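Applies to the towers with the light-blue caddies. The black-sled towers use screws and have their own page.

# Swapping a hard drive in a blue plastic caddy

The caddies in our Skulleck towers hold a 3.5-inch drive without tools. The job takes 10 minutes if the new drive is ready and the old one has been backed up. Read the whole page before you open the case.

## What you need

- The replacement drive, same height as the old one
- A soft brush or a can of air
- A pencil and a strip of masking tape
- An anti-static strap, if you have one

You don't need a screwdriver for the drive. Some of the older towers have a thumbscrew on the side panel that has been overtightened, so keep a flat blade handy for that.

## Before you open the case

Copy everything you want to keep. Check that the copy opens on another machine. A file list that looks right is not enough; open a few of the large files.

Shut down from the menu and wait for the fans to stop. Turn off the switch on the power supply and pull the cord. Hold the power button in for 3 seconds. Lay the tower on its side on a table, with the open panel facing up.

## Taking the old drive out

1. Unplug the power connector from the drive. It is the wider of the two. Pull on the plug and leave the wires alone.
2. Unplug the data cable. If it has a metal clip, press the clip first.
3. Write the bay number on the masking tape and stick it to the data cable. On a tower with one drive you can skip this.
4. Find the two blue tabs, one on each side of the caddy. Squeeze them toward each other.
5. Keep them squeezed and slide the caddy straight out. If it binds, push it back in and start again. Pulling at an angle will bend the rails.

Set the caddy on the table and flex one rail outward. The pins come out of the holes in the side of the drive, and the drive lifts free. The rails are thin and will crack if you spread them too far. We had a Tipoki spare snap this way in May, and the replacement took three weeks.

## Fitting the new drive

Brush the dust out of the empty bay. Look at how the old drive sat in its caddy and put the new one in the same way, with the connectors at the same end. Line up the pins on one side, then flex the other rail over the drive. All of the pins should be in their holes. Run a finger along both sides to check.

Start the caddy into the slot with both rails level. Push on the front edge with one finger until both tabs have caught. Use steady pressure, and keep your finger off the circuit board.
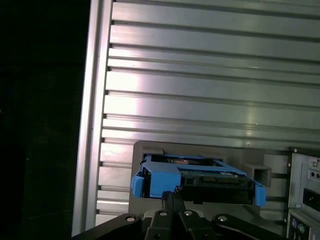 **Diment Repair Bench**
*Workshop technician, desktop hardware*

With the drive's circuit board showing on top, you can compare it with the old one before you connect anything. Give each tab a light tug. The caddy shouldn't move. If one side creeps forward, squeeze both tabs, slide it out and check the pins again.

Plug in the data cable, then the power. Both connectors are L-shaped and go in one way only.

## First start

Leave the side panel off for the first start. Plug in the cord, turn on the switch and go into the setup screen. The new drive should be listed with its model and size. If it isn't, shut down, pull the cord and reseat the data cable at both ends.

A new drive won't show up in the file manager until it has been partitioned. Use the disk tool in your operating system for that. If you are restoring from a Flendetti backup box, start the restore in the evening. The last one we did had 1,366 folders and ran past midnight.

Put the side panel back on once the drive has passed its short self-test. Label the old drive with the date and put it in an anti-static bag.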